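Section 4: Teaching the arm a tidy-up job by hand

I'm assuming you've been through Section 3 and the arm is bolted to its base, powered and homed. If it isn't, go back and do that first, as the software won't let you into teach mode anyway and you'll only get cross with it (I did).

What follows is how I teach the Proldale arm to tidy a sofa: pick up a cushion, put it where it belongs, fold back a blanket. You can do it two ways. Hand guiding means you hold the arm and move it yourself. Remote driving means you sit at the desk with the Itex handset and steer from the wrist camera picture. I use hand guiding for the big sweeping moves and the handset for anything fiddly near the fabric, and you can swap between them in the middle of a job.

4.1 Before you start

Clear the floor for a good arm's length all the way round the base. Take off rings, watches and dangly lanyards. Tie your hair back if you've got enough of it to tie.

Caution: in hand guiding the motors go soft, but the arm still weighs what it weighs. Keep one hand under the elbow joint before you press the release button. The first time I forgot, it sagged straight down on to my knee.

Check the fingertips too. Ours have done a lot of hours and the coating picks up scuffs and chips. That's fine on a plain sofa, but run a thumb along the edges and if anything catches your skin it'll catch the fabric as well. Kevin Huanca at the Lavthorpe workshop will send you a spare pair if you ask him nicely.

4.2 Hand guiding

1. Turn the mode key to TEACH. The ring light goes from white to amber.

2. Support the elbow, then press and hold the release button on the wrist.

3. Walk the arm to your start position. I like it up high and well back from the seat, so it has a clear view of the whole job.

4. Let go of the button and wait for the click. Now press MARK. You've stored your first point!

5. Carry on round the job, pressing MARK at each place where the arm changes direction. A short task needs fewer than you'd think. My cushion job uses 14, and when I tried it with twice as many it came out all jerky.

6. Press END and save it under a name you'll recognise on Monday. "test2" isn't one.

Note: if the ring light flashes amber, you've pushed a joint up against its limit. Back off the way you came and it'll settle.

4.3 Remote driving

Sit where you can see both the screen and the sofa. The camera view is very handy but it's close up, and it won't tell you what the elbow is doing behind you.

1. Turn the key to REMOTE and pick up the handset. Squeeze the grip lightly to wake the arm. Squeeze hard, or let go completely, and it stops.

2. Set the speed dial to 19 for your first go. It feels painfully slow, I know, but your hands need time to learn which way is which.

3. Press RECORD on the screen. From here on every movement is kept, including the daft ones.

4. Drive in over the seat with the fingers open. Stop above the cushions and have a look at the camera view before you go any lower. You want both fingertips showing with plenty of fabric between them, like this:
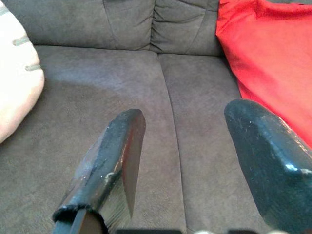 5. Check how near each fingertip is to anything soft and loose. With a blanket over one end of the sofa, it's very easy to watch the far finger and let the near one drift into the folds. If a tip looks close, nudge the arm sideways first and lower it afterwards.

6. Come down in small steps, close on the thing you're picking up, and pause for a breath before lifting. The pause gets recorded, and it makes playback noticeably gentler.

7. Put the item down, open the fingers fully, lift straight up and press STOP.

Caution: don't drag closed fingers across brushed fabric. They leave tracks in the nap, and they can pull a seam.

4.4 Saving your goes

One recording on its own won't teach it much. Move the cushion and the blanket a little between goes so the arm sees some variety. Hernán Yupanqui swears by 200 recordings for a job like this; I've had decent playback with fewer, but his arm does miss less often than mine.

Throw away any go where you bumped something. Open the list, tap the recording and choose DISCARD. If the list stops loading, the store is full (it holds 588 on the Ifans controller), so copy the good ones to a memory stick and clear it out.

Playback is in Section 5. Keep your hand near the red stop button for the first run.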